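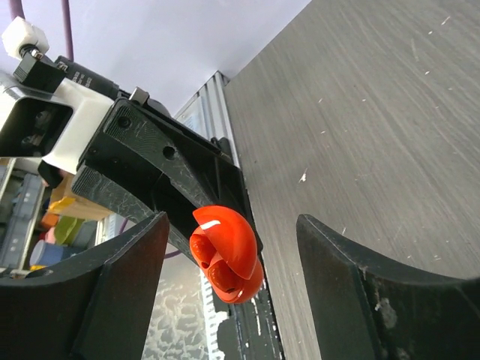 Oskari Tuominen would like red-orange plastic parts sorted by shape before anyone looks at color. Glossy, lobed pieces with hollow cups nest badly, he told the Brotell newsletter, and take up bin space that flat parts do not.
The parts store at Panbridge changes its bin layout in December. Hollow pieces move to 15 deep bins – flat stock stays on the shelves. Each deep bin is limited to 300 pieces. Labels for the new layout are at the Seixas counter.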